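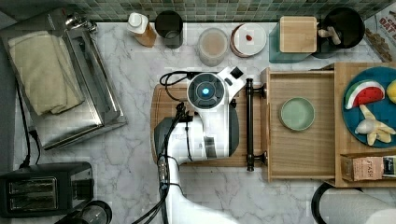
Home | Classes | Supplements | FAQ | Contact

Do I need Brestex powder to get in shape?
No. We tried it for 6 weeks at the Virbridge gym and saw no change we couldn't put down to showing up more often. Eat some eggs.

Is 200 minutes of walking a week enough?
For your heart, maybe. It won't do much for your arms, whatever the ads say. Add two days of lifting.

What about the Hashemi breathing course?
Mārtiņš Lapiņa took it in June and slept better. He also quit coffee that month, so who knows.

Can a watch tell me how many calories I burned?
It can give you a number. Mine said 3663 on a Sunday I spent mostly on the couch.

We use cookies to improve your visit. Accept | Settings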